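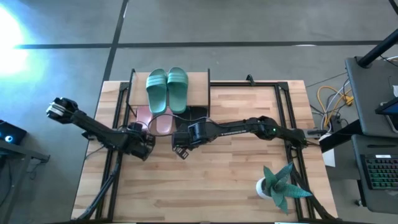

How Action Figures Are Made

An action figure is a small toy person or creature with parts that move. Most are made of plastic, and each one begins as a drawing. Artists at a toy company draw the figure from the front, the side and the back, and they mark every place where it will bend. These bending places are called joints. Your own elbow is a joint, and the black robot arm on the right side of the table has a round elbow joint too. A toy elbow does the same job on a much smaller scale.

The Sculpture

When the drawings are approved, a sculptor makes the first model. Some sculptors use clay or wax, and others work on a computer and print the model in layers. At Prondside, the first model is made larger than the finished toy, so that small details such as shoelaces and fingers can be shaped clearly. A figure in the Killier sports series stands 6 inches tall when it is finished.

The Mold

A mold is a hollow block of metal. The space inside it has the shape of one part of the toy. Hot, soft plastic is pushed into the mold, where it cools and becomes hard. The mold then opens and the part comes out. Heads, arms, legs and bodies are usually molded separately.

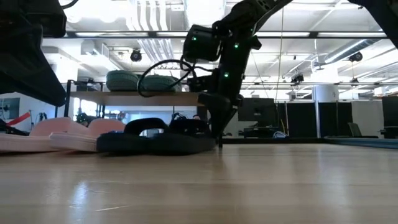
Joints are made in several ways. A peg joint lets a part turn in a circle, like a wheel. A hinge joint lets a part swing back and forth, like a door. A ball joint lets a part move in many directions, as your shoulder does. A simple figure may have only five joints: one at the neck, two at the shoulders and two at the hips.

Paint and Packing

Large areas of color often come from the plastic itself. Small areas, such as eyes and shirt numbers, are printed or painted afterward. Workers check each figure before it is packed.

Words to Know

Joint: a place where two parts meet and can move.
Mold: a hollow form that gives plastic its shape.
Sculptor: an artist who makes solid shapes.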